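Household and shop-floor chores: can machines do them yet?
Speaker notes, Zerkisbridge session, June

Slide 1. Opening
Welcome the audience and thank the Ó Néill trust for the use of the hall. State the question plainly: which chores can be handed over today, and which cannot?

Slide 2. What has been settled
Fixed, repeated work was largely solved by 1990. The Prulus packing line handles 3000 cartons a shift, all of one size. Pause here – most people in the room will know the line.

Slide 3. Clearing a table
The chore is harder than it sounds. A paper bag creases wherever the fingers close on it, and its shape must be judged afresh at each grasp. Clear glass adds a further difficulty, as the carpet shows through the surface on which things are to be set down.
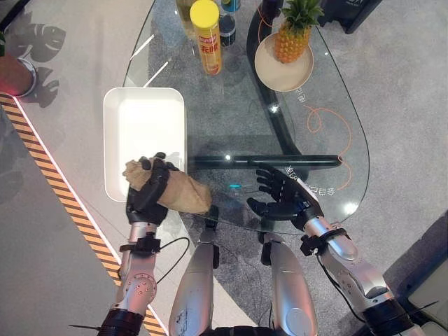 Slide 4. The Revuleck trial
The trial comprised 300 attempts at tidying, with 2 machines. Rigid tubs gave little trouble. Soft packaging accounted for most of the failures. Do not quote a success rate; the figures are still under review.

Slide 5. Position for members
Supervised use may be considered for sorting and carrying. Unsupervised use in the home is not yet advised. Take questions on cost after the break.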